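Sornholm, 10 April 2018

**Grilbridge begins gathering simulated arm demonstrations for the Weletti learning system**

Grilbridge has started recording operator-guided examples in simulation for Weletti, its learning system for positioning robot arms. The examples are produced on a rendered workspace with a plain grey-blue floor and a black background. Operators steer a simulated white arm by hand controller, and each attempt is stored together with the joint positions and the operator's commands. 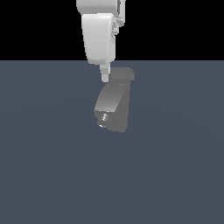 **Grilbridge Motion Learning Department, Sornholm office**

The workspace is kept sparse for the first stage. The arm works above a single grey form on the floor, and the learning system receives low-resolution views of the arm and floor alongside the recorded commands. Texture, clutter and changes of lighting will be introduced at a later stage.

Each recording session lasts 65 minutes, and 12 sessions make up a block. Attempts in which the operator overshoots or changes course are retained and labelled separately. They are used to train the part of Weletti that estimates whether a movement should be corrected.
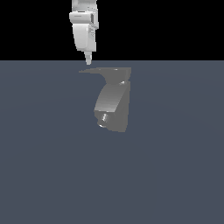 Chmielewska asked whether examples steered by hand would carry the habits of individual operators into the finished system. In reply, the department stated that operators are rotated between blocks and that every block is checked against the others before it is released for training.

The stored commands are sampled at a fixed rate and kept in their original form. Smoothing is applied only to a copy, so that both versions can be compared during training.

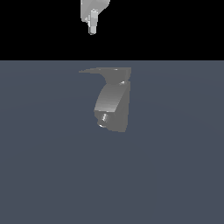 The present collection is planned to reach 108 blocks. Training on the first of these will run in parallel with recording, and gaps found in the set will determine the starting positions given to operators in later blocks. A technical note on the recording format is due in September.

Enquiries should be addressed to the Motion Learning Department at Grilbridge, Sornholm.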